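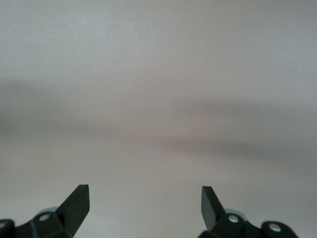

Household Paint Touch-Ups and Why They Show

Omoregie Surface Studies Group, working draft, April

3. Touch-up visibility in rented flats

3.1 Background

Most wall paint sold for rentals is flat or eggshell. Landlords like flat because it hides dents. Tenants dislike it because it marks. Between tenancies somebody goes round with a small roller and the leftover can, and the patches show. The question in this section is when they show, and to whom.

Earlier work on this was mostly done with fresh panels in a lab. Fine for the chemistry. Less use for a hallway that has had nine years of coats, cooking and radiator heat. We wanted lived-in walls.

3.2 Site and walls

The flats are in the Plokance blocks, two long buildings with a shared stair at each end. All painted from the same trade line, Werner Pale 400, a light gray. We took 18 flats that were between tenants in the spring. Kitchens left out, grease is its own problem and gets a section later (see 5).

Walls were washed with plain water and a sponge, left overnight, then touched up by the building's usual decorator with his usual tools. We did not ask him to change anything. Old can where one was still in the cupboard, new can where not. Can age went on the sheet.

Figure 3. Stages of a touch-up as logged on the sheet:
wash / dry overnight / first patch / second patch if asked / viewing, morning and late afternoon

3.3 Viewing

Two viewers per flat, neither told where the patches were. They stood in the doorway first, then at arm's length. Each marked on a floor plan where they thought the paint had been touched. Morning visit at 9:30, second visit at 4:30. Ceiling lights off for both, then on, then off again.

The off-on-off order was a late change. In the first few flats we only did lights off, and the decorator pointed out that people view flats with every light in the place turned on. Fair point. Those flats were revisited and the old sheets are not used.

3.4 Results

Side light is the main thing. A patch on the wall facing the window was hard to find at any hour. The same patch on a wall running away from the window was found by both viewers nearly every time in the late afternoon, when the light comes in low and skims it. The color match was good in most of these. What people saw was the roller texture, a slightly fatter stipple sitting on a flatter one.

Shadows confuse things. Viewers often marked a soft shadow from a door frame or a curtain rail as a patch, mostly at the second visit. On a pale gray wall a blurred shadow edge and a bad feathered edge look alot alike from the doorway. At arm's length the mistake went away. We think this matters for complaints: some of the patches reported by new tenants may never have been patches. Two of the complaint letters in the Plokance file describe a dark area which "moves", and nobody followed that up.

Old cans did worse than new, as expected, but by less than the decorator thought. Stirring mattered more. Cans that were only shaken gave a shinier patch, visible with the ceiling light on and hardly at all with it off.

Brush patches were found more than roller patches. Small brush dabs over nail holes were the worst, even under a coin in size. Decorators call this flashing and the name fits.

3.5 Cost

A can of Pale 400 covers one hallway and part of a bedroom with two coats. The management company, Flaleck, budgets 2,000 per block per year for touch-ups and 719 for full repaints of single walls. On our sheets, a full wall corner to corner took the decorator around twice as long as patching it. It was almost never spotted. For walls that run away from a window we would repaint the whole wall and stop patching. For the window-facing walls patching is fine.

3.6 Limits

One decorator, one color, one landlord. Spring light only, a winter round would be usefull. Viewers knew they were looking for patches, and tenants mostly don't. Darker paints are likely to behave differently and we have nothing on them here.

Ceilings are taken up in section 4.

Contact: Omoregie Surface Studies Group, paint desk | Copyright the authors | Back to top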